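Curtains, finally, or nearly

Quick one before work. Back room update for those who keep asking (Mum).

So the back room faces west and from March on the sun comes in low and flat, straight across the bed, and you're awake or you're cooked depending on the hour. We've had a bedsheet pegged up there since we moved in. Two winters of bedsheet. I have stopped seeing it, guests have not.

First plan was roller blinds. Got a quote from Calteck, 600 for the one window, fitted. One window! It's a wide one, fair enough, but still. Went home, sulked, measured it again in case it had shrunk. It hadn't.

Second plan, lined curtains, made by me, on Nan's old machine that only goes forward. Found a linen blend at Trarno in the remnants bin, sort of oatmeal colour, 13 metres left on the bolt and they let the whole lot go for 49 dollars because of a fade line down one selvedge. Fade line goes in the side hem. Done. Didn't even haggle.

Lining was the harder bit. Proper blockout is heavy and smells like a new shower curtain for a fortnight. Plain cotton lets the glow through, which I don't mind in the morning but Khải does, and he gets a vote apparently. Settled on a thing called dim-out, inbetween weight, drapes ok. Needles hate it. Broke two, swore, bought the jeans ones.

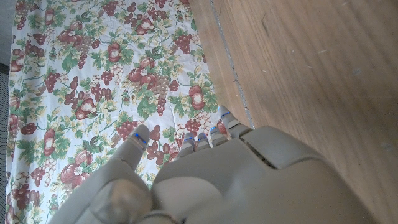 Simin Mousavi wrote back on the last post that I'd be mad to hem them before hanging, let them drop a week on the rod first, linen grows and you'll have one side mopping the floor. And go wider than the window, she reckons, a good hand's width past the frame each side, or all the light just sneaks in round the edges and you've done the lot for nothing.

Right on both counts, annoyingly. I'd already bought the rod to fit the frame exactly. Back it went. Longer one is black steel, a bit industrial for that room, but it doesn't sag in the middle and the rings slide without that screech the old one had.

Brackets: the wall above the window is old plaster over who knows what. Drilled one hole, dust and a sad little crunch. Drilled another, hit timber, lovely. Khải Tô (full name because he's in trouble) then filled the wrong one. So that was a evening.

Where it's at now. Panels are up, unhemmed, dropping like Simin said. Left one has come down a good centimetre already and the right hasn't budged, go figure. Pins still in the bottom so please watch your toes. Room is already so much nicer at five in the afternoon, goes a soft toast colour and you can sit on the bed without squinting. Cooler too I think, though it hasn't been properly hot so don't hold me to that.

Still to do: hems, tiebacks (cord? leather? no idea), touch up the paint where the filler is. Also a pelmet maybe, there's a stripe of light along the top that lands right on my pillow. Will see how long I can ignore it.

Kettle's gone, bus in ten. If anyone has a trick for weighting a linen hem without it clunking on the skirting board tell me in the comments pls.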